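Worktable Gallery: Clearing Down at Werkcombe
Posted Mar 20, 2020

Home > Workroom > Gallery > Tables and Cleanup

This part of the gallery covers the end of the session: the table, the bags, the dustpan and the scraps. The projects themselves are on the other pages. People ask about cleanup more than I expected, mostly people setting up a shared room of their own, so the notes are longer than usual. Captions on the other pages are still being moved over from the old site.

The table

The tabletop in the Emer room is white and marks easily. A mat goes on before anything else comes out of the cupboard, and it stays on until the last bag is tied. We went with a dark mat after two pale ones. Pale crumbs show up on it, and light foam dust does too. Dark crumbs do not, and for those you have to run a hand over the surface.

The mat gets shaken out over the yard step, then wiped on both sides. It is stored rolled. Folding puts a ridge in it that takes weeks to lie down again, and cups tip over on the ridge. If you find it folded, unroll it on the floor overnight with the big atlases on the corners.

We do not use newspaper any more. It was fine for paint but the sponge bits stuck to it once it was damp, and half of it ended up on the floor.

The bags

Black trash bags, the ordinary kind. We bought a box in November and there are 44 left. They are opened out and set down on the mat, one at each side of the person clearing, with the tops folded well back. A bag hanging off the table edge slides as soon as it has any weight in it. A bag lying on the mat mostly stays put, and you can drop things in from either hand.

One side is for what is going out. The other is for whatever still has to be looked at: sponges that may have another wash in them, tools, anything with somebody's name on it. There is no rule about left and right. Whoever starts decides, and says so out loud if there is more than one person at the table.

Black bags on a dark mat at night is not a great combination, by the way. Turn on the lamp over the sink as well as the main light.

What goes in

Sponge, mainly. We cut it up for printing and for dabbing, and a single sponge makes a lot of odd-shaped pieces. After that, food. People eat at the table whatever the sign says, so there is bread, and there are crackers and the broken ends of things. Food goes out the same night. Sponge can wait until morning if it has to.

Dry pieces first, by hand. Then the dustpan for the small stuff. Then a damp cloth. If the cloth comes out first the crumbs turn to paste and you are there another twenty minutes.

Two black bags open on the mat, a dustpan resting over the one on the left with a yellow sponge just under it. In the bag on the right, a small yellow sponge piece and a couple of tan and orange-brown bits.

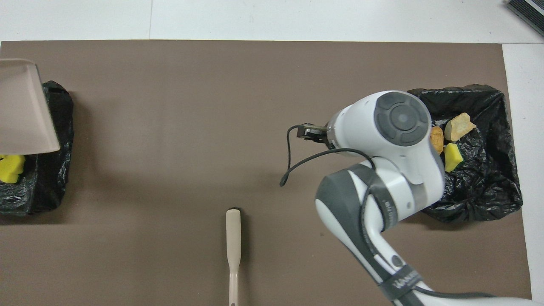
Hafþór Bundgaard wrote to say that two bags is one too many for a small table, and that in the Dometton room they use a single bag and a shallow tray. The tray takes anything worth keeping and goes straight to the sink. He also said to cut the bag down by a third if it keeps flopping shut.

I tried the tray for a week. It works well for sponges and for brushes. It does not work for cardboard, which overhangs and gets knocked. We have gone back to two bags for the long sessions and kept the tray for the short ones. I have not tried cutting the bag down.

The dustpan

It lives on the hook by the door, on its own. The brush that came with it went missing some time ago and we use a wide paintbrush in its place, a stiff one -- the soft ones just push crumbs around. On the mat you can tip the mat edge up and let everything run down into the pan, with no brush at all. That is quicker if two people are there, one to lift and one to hold.

Rinse the dustpan at the end and hang it up to dry. Glue on the front edge is the main problem. Once there is a dried lump on the edge it will not sit flat, and a line of dust gets left behind every time. Warm water and a thumbnail will usually shift it. Please do not use the craft knives.

Sponges worth keeping

A sponge is kept if it is whole, or near enough, and rinses clear. Pieces smaller than a matchbox are thrown out, even the clean ones. We kept them for a while in a jar and the jar filled up and smelled.

Good ones are squeezed out and stood on edge along the back of the sink. Flat on the drainer they stay damp underneath. They go back in the cupboard the next day, on the shelf marked Espinoza, which is the name on the old shelf label and has nothing to do with sponges.

Finishing up

Tie the bag for going out and take it to the bin by the gate. The other bag gets emptied onto the bare mat and gone through, then folded and put back for next time if it is clean. Roll the mat last. Check under the table, especially the corner by the radiator.

More pages in this section: Cupboards and Shelves / The Sink / Paper Storage / Drying Racks

Page views: 3972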